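Sorting the counter, finally

Wed 15 April

Quick one because I have to be out the door in 30 minutes. Moved on to the counter today. The shelves took all last week and I'm still finding rubber bands in my coat pockets.

So the rule this time was everything off, wipe, then only put back what gets used. Lasted until the first box. Found a stack of Durrani catalogs from when we were in Tostthorpe, a warranty for something we no longer own, 9 pens (two work). Pens went straight in a mug. No idea where the mug came from either.

Appliances stay out, I've decided. I know people like them hidden in a cupboard but I just never get them out again, and then it's toast for dinner. Small gray one on one side, the black rounded one next to it, papers behind. Good enough. Cords are a mess, will deal with cords another day.

The folder is the real problem. Beige, boring, and every time I tidy it ends up propped somewhere "just for now". Inside: the Skarkside lease stuff, the Mukance order form (order 1136, still waiting on the lids!!), takeout menus. Needs splitting up. Menus can go on the wall maybe. 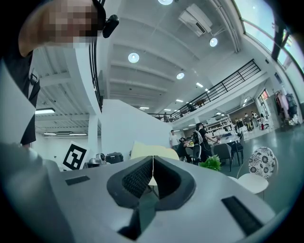 What went where

Lease papers: top drawer, in the plastic sleeve.

Menus: kept four, tossed the rest. One place closed ages ago.

Order form: staying out until the lids show up. Paid 384 for the whole set and I'm not losing the reciept now.

Catalogs: recycling. Flipped through one first, obviously, and lost a good chunk of the morning to drawer dividers.

Pens: see mug.

I like having the white partition behind everything, it makes the counter feel like its own little spot in such a big room. Does show every splash though. Baking soda and a damp cloth got most of it, there's one mark down low that wont budge. If anyone has a trick for old tape glue let me know, I've tried oil and it just went smeary.

Next up is under the counter. Bags inside bags inside bags. Ok, shoes on, going.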